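Tuesday, evening

Finally went through the crockery for the Holtus flat. The long white table was the only place big enough to sort on. Kept the orange plates, although they're glossy and will show every scratch, and one pale mug with a handle.

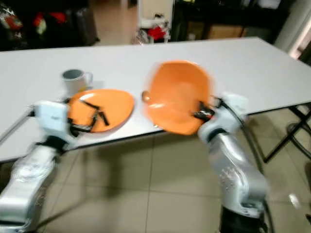
My sister thinks orange is a mistake and that I'll be sick of it by April. She'd have plain white, bowls included. Perhaps. Plain white chips just as easily — I've thrown out three this year.

Still need bowls, up to six. Will try Janoven after work if it's open late.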